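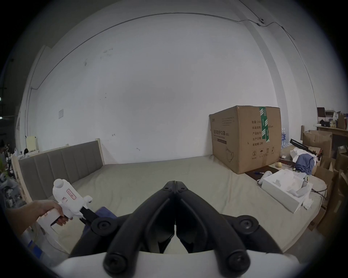 Bed station with folded navy cloth, sealed carton at right.

Karitz Textile Sorting and Storage Project
Progress report to the Badia Fund
29 June 2023

1. Scope of this report

This report covers the second stage of the project. The first stage dealt with intake and is closed. The second stage deals with folding, bundling and cartoning of household cloth, and with the layout of the room where that work is done. Spending is reported separately on the fund's own form.

2. The room

The work has been moved from the Sokol building to a single room at Karitz. The room serves as both storage and work area. The largest surface in it is a bed with a light wooden frame and a grey upholstered headboard, and folding is done on top of it. The bed is covered with a pale grey-green sheet, which stays on during work. Items are laid on the sheet, folded there, and moved to cartons or shelves.

We had planned to buy a cutting table for this purpose. The bed gives a larger working surface than the table we priced, and it was already in the room, so the table has been dropped from the budget. The height is low for long periods of standing. We have set a limit of 27 minutes per folding session for that reason and will look at raising the surface in the next stage.

The wall behind the bed is bare apart from a switch plate, a thin cable running near the ceiling and a few scuff marks. No shelving will be mounted on it. The bed is easier to use when it can be reached from more than one side, and wall shelves would bring people in over the work.

3. Folding and bundling

Two kinds of fold are in use. The flat fold is for sheets, covers and thin cloth. The bundle fold is for fleece and other thick cloth, which does not hold a flat fold under its own weight.

The flat fold gave little trouble. Stacks of flat-folded items stay square if the last fold faces the same way throughout, and this is now written into the work sheet.

The bundle fold took longer to settle. In the first trials the fleece was rolled from one end, and the rolls opened when they were picked up. The current method folds the cloth in thirds along its length, then folds or rolls it into a thick bundle with the top edge turned in. The bundle is picked up at its lower part so that the turned edge stays closed. Large pieces still leave a loose fold at one side - this is accepted for items going to open shelves but has to be tucked in before cartoning.

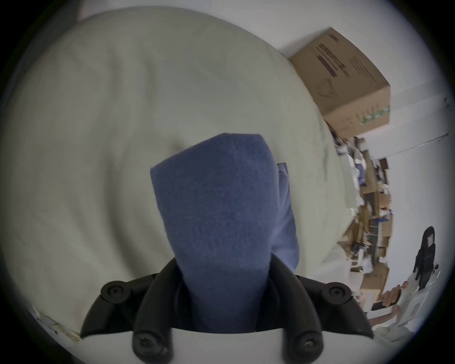 Page 3

The count for the stage stands at 867 items folded, of which 306 were bundle-folded fleece. A further 14 items were set aside as too worn to store. These figures come from the daily sheets and have been checked once against the shelf labels.

4. Cartons and shelving

Brown cardboard cartons are used for anything leaving the room. Many of them are reused supplier cartons and carry their original printing. One of the cartons kept by the bed has printed fields in Chinese for quantity, carton size, batch number, production date and shelf life. These fields refer to the first contents and have no bearing on ours. To prevent mistakes at the receiving end, a plain Deklow label will be placed over the old printing before any carton is shipped. The label stock has been ordered and is due in August.

The shelving along the wall holds a mixture of cartons, bags and single items on several tiers. It has not been sorted. Cartons of different sizes share the same tier, and items at the back cannot be reached without moving those in front. Sorting the shelving was listed for this stage and is late. It depends on the labels and has been moved to the next stage at no added cost.

Open boxes and small items have also built up next to the bed, including packing paper and a plush toy. Blue fabric is heaped there with white cloth draped over it. This material falls outside the textile count until it has been folded. A marked floor area for unsorted goods is proposed in section 5.

5. Work planned for the next stage

- Sort the shelving by carton size, with the heaviest cartons on the lowest tier.
- Mark a floor area for unsorted goods, clear of the bed.
- Relabel all reused cartons before shipping.
- Test one change to the bundle fold for large fleece, in which the side fold is tucked before the final turn.
- Price a set of bed risers.

6. Changes requested

We ask the fund to approve moving the unspent table money to labels and bed risers. The total for the stage does not change. The end date for shelving moves to August, and the remaining dates stay as agreed.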